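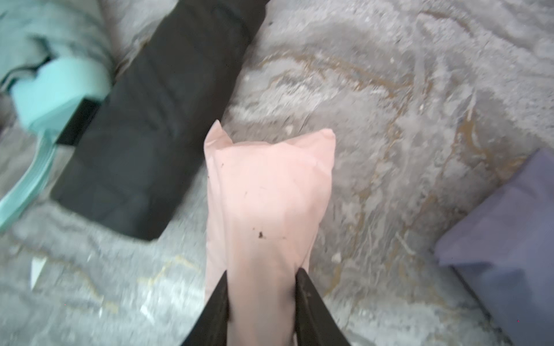
*Florkach's gripper with the pink paper bag, seen from the wrist camera.*

## Questions people ask about our shared workshop arm

**Can it pick up something as soft as a paper bag?**
Yes, though it took us a good long while to get there! Start with a gentle squeeze and bring it up a little at a time. We settled on a grip setting of 27, and Bijan Naseri still likes his a touch lower.

**Do I need a plain tabletop?**
Not at all. Ours is gray and marbled, and we leave other things lying next to the bag on purpose, so the arm gets used to a bit of clutter.

**May I come by and try it?**
Please do! Write to Josée Lavoie, and bring a bag or two of your own if you have them.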